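Filed under: Workshop & Home / Opinion

In Praise of the Little Clear Drawer

I have owned a lot of storage over the years, and most of it let me down by being too big. Deep bins, lidded crates, a steel cabinet from Marulanda that took two of us to get up the stairs. They all swallowed things. I'd put a bag of washers into a crate in July and meet it again the following spring, under a coil of hose and a glove.

So let me make the case for the humblest piece of furniture in any workroom, the small parts organizer with see-through drawers. I love these things! I love the sound the drawers make, I love that each one holds a single handful, and I love that you can stand in front of one with a cup of coffee and know what you own.

My conversion came through Socorro Huaranga, who repaired sewing machines down the hall from me when we both rented space at Sarkico. She had a wall of them, and she could put her hand on a bobbin case while talking to a customer and looking at neither the case nor the drawer. I asked her once what her system was. "Small things in small places," she said, and went back to her screwdriver. I thought she was brushing me off. I went home and tried it anyway, and I've been at it ever since.

The size is what does the work, I think. A big bin invites you to toss. A small drawer asks a question every time you open it (does this belong with these?) and because the drawer is small, you can answer on the spot. You never have to set aside an afternoon for it. I used to lose whole evenings to sorting, tipping coffee cans of mixed screws onto a towel, and one winter I counted a single can out of pure spite - 589 pieces, and I had a use for maybe a quarter of them.

Then there's the color. People get snobbish about this, and I've heard my friend Yeison Quintero argue at length that shop storage ought to be gray, all of it, so the eye can rest. I couldn't disagree more. Give me yellow! A yellow frame is cheerful at six in the morning and easy to find under bad light, and it makes the clear drawers look like little windows. 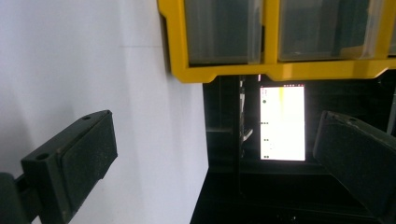
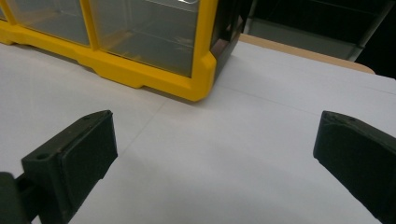
Yellow frame, clear drawers, a divider between them.

I'll admit that the clear plastic isn't perfectly clear. It's smoky on some models and it picks up scratches, and after a few years of thumbs you're looking through a bit of fog. That doesn't bother me. You don't need to read the thread pitch through the front of a drawer. You need to tell full from empty and springs from hooks, and even a tired old drawer will do that.

Which brings me to the part where I lose people, the empties. I think a good organizer should have empty drawers in it. Maritza Rivadeneyra, who lays out stockrooms for a living, fills hers to the last slot and considers anything less a waste of shelf. But a full organizer is already finished. The next odd part that comes into the house has nowhere to go, so it goes on the windowsill, and a week later the windowsill is a drawer too, just a terrible one. I keep at least three empty at all times and I guard them like parking spots.

Labels? Sure, if you share the room. When my niece Deisy Puma started borrowing my tools I put labels on everything, and it helped her for a month, until she knew the drawers by heart the way I do. I've left them on. They're crooked and one says MISC, and I'm still ashamed of that one.

And please don't spend a fortune. I've seen a Plalten catalog with modular towers that run to 298 dollars before you've bought a single divider, and they're handsome, they really are, but the screws can't tell. Look at yard sales. Wash the drawers in warm soapy water and let them dry overnight before you load them.

Mine stands on the bench to the left of the vise, at elbow height. I tried it on a high shelf first and stopped using it within days. Put yours where your hand already goes, start with the junk you reach for most, and leave the bottom row alone for now.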